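Ticket: Fonik router drops the connection every evening
Status: Open (customer disputes resolution)
Opened by: Wichai Boonchu
Handled by: Pongsak Wannasri, Khunthong Broadband support
Product: Fonik home router, supplied by Khunthong
Plan: 900

Wichai Boonchu wrote:

The internet goes off in the evening. It comes back by itself after 5 minutes, sometimes longer. The wifi name stays visible on every phone and laptop in the house, they all say connected, and nothing loads. I have had this since August, which happens to be when you swapped my old router for the Fonik one. I was told the new one would be better. I'd like to know in what respect.

Before you ask: yes, I have turned it off and on again. Yes, I waited before turning it back on. It makes no difference to what happens the next evening.

Pongsak Wannasri replied:

Hello Wichai, thank you for getting in touch and sorry for the trouble. Dropouts in the evening are often caused by wifi congestion, as neighbours tend to be online at the same time. Please log in to the router, go to Wireless, and change the channel from Auto to 1, 6 or 11. Please also check that the router is off the floor and away from thick walls, fish tanks and microwave ovens. Let me know how you get on.

Wichai Boonchu wrote:

I don't believe this is congestion. If the neighbours were crowding me out I would expect it to be slow, and it would be slow for as long as they were watching television. What I get is full speed, then nothing at all, then full speed again. But I have done as you asked. Channel 11, router on a shelf, no fish.

It dropped at 19:42 and again at 21:13.

I also plugged a laptop straight into the router with the cable that came in your box. The laptop lost its connection at the same moment as the phones. There is no wifi involved in a cable, so can we please leave the neighbours out of it.

Pongsak Wannasri replied:

Thank you, the cable test is useful. I have run a line check from our side and the line is showing as healthy with no errors. Could you do the following?

Factory reset the router using the pin hole on the back, holding for 13 seconds.
Set up again using the details on the sticker.
Leave it running overnight.
Tell us what colour the WAN light is during the next dropout.

Wichai Boonchu wrote:

The line check was run at what time? If it was during the working day then I agree with you that the line is healthy. It is always healthy during the working day.

Reset done. This cost me an evening, as every device had to be given the password again, including a printer which has no keyboard and a thermostat that wanted an app. I have put my own settings back one at a time and written down each one so that I can't be told later that I changed something.

Result: dropped at 20:05. The WAN light stayed green throughout. I watched it. The leaflet says green means "connected to the internet", so either the leaflet is wrong or the light is.

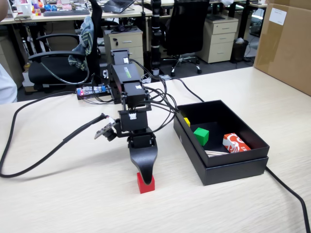
I then left a ping running on the wired laptop, to two places: the router itself, and the first address beyond it. The next time the connection went, replies from the router carried on without a gap, all under 2 ms. Replies from beyond it stopped dead. They came back 5 minutes later, both at full speed, as if nothing had happened. So the laptop can reach the router perfectly well and the router can't reach you.

I notice the router's own log has an entry at that moment which reads "WAN lease renew failed, retry". There is one for every dropout. There are none at any other time. I have pasted the lines below.

20:31:07 WAN lease renew failed, retry
20:31:37 WAN lease renew failed, retry
20:36:09 WAN lease obtained

I'm not an engineer but that looks like something somebody at your end should recognise.

Pongsak Wannasri replied:

Hello Wichai, thank you for the log. The router asks our network for its address at intervals and here it isn't getting an answer in time. We have seen this corrected by the latest Fonik firmware. I have pushed the update to your router and it will restart by itself in the early hours. As this is a known issue I am marking the ticket as resolved. It will reopen if you reply.

Wichai Boonchu wrote:

I am replying.

I have several problems with this. If it is a known issue, why was I sent to look for fish tanks? And I have read the release notes for the update, as far as there are any. They say "stability improvements and minor fixes". There is no mention of leases, addresses or renewing anything. I don't see how you can know that it corrects my fault from that sentence.

I'll test it all the same.

Wichai Boonchu wrote:

Update. First evening after the firmware: no dropouts. Second evening: no dropouts. Third evening: dropped at 20:18 and 21:50. Same lines in the log, word for word, only with a new version number at the top of the page.

I also borrowed a router from my sister, a Florska, several years old and not expensive. I set it up with your connection details and left the Fonik in a drawer. I expected this to settle it. The Florska dropped as well, at 20:47. It recovered in under a minute, where the Fonik takes 5, but it did drop. Its log says "no response from DHCP server".

I was quite ready to blame the Fonik and I now think it is only half to blame. Something on your side stops answering in the evening, and the Fonik is slow to ask again. Those are two faults, and neither is in my house.

Pongsak Wannasri replied:

Thank you for testing with a second router. I must mention that we can't support equipment we haven't supplied, so I am unable to comment on the Florska result. I can offer to send a replacement Fonik, or a Nodach signal booster at a reduced price, which many customers find improves coverage in the home.

Wichai Boonchu wrote:

Please don't send me a booster. I do not have a coverage problem. I established with a cable, a long way up this ticket, that I do not have a coverage problem. A booster would give me a stronger signal to a router that isn't connected to anything.

I don't want a replacement Fonik either unless you can say what will be different about it.

What I am asking for:

The line and address server checked between 20:00 and 22:00, which is when it fails.
Someone from the network team to read the log lines.
The name of the fault if it is a known one.
The ticket left open until it has gone a full week without dropping.

I'm paying for the 900 plan. I would be content with a good deal less if it stayed on during dinner.

Pongsak Wannasri replied:

Understood. I have passed this to the network team with your logs and asked for monitoring during the evening hours. I've also removed the resolved status. Could you put the Fonik back in place of the Florska so that they can see it from our side? Please leave the settings as they are and don't restart it when it drops.

Wichai Boonchu wrote:

Fonik is back in. I won't touch it.

Pongsak Wannasri replied:

An update from the network team. They saw your router ask for renewal at 20:22 and the request was not answered. The server handling your area was at its limit at that time and was refusing a share of requests. They have moved a group of customers, including you, to a second server. They have also asked Fonik about the retry delay, which is fixed in the firmware and can't be changed by the customer. I don't have a date for that part.

Could you confirm whether the dropouts have stopped?

Wichai Boonchu wrote:

I can confirm that last night had none. I could also have confirmed that after the firmware, and we both know how that went, so I'd rather wait.

If the server was at its limit every evening since August, I would have thought somebody had a graph of it. Please add to the ticket whether other people in my area reported the same thing and were sold a booster. I would also like the credit for the lost service worked out from August and not from the day I opened this.

The ping is still running. I'll post the log at the end of the week, whatever it shows.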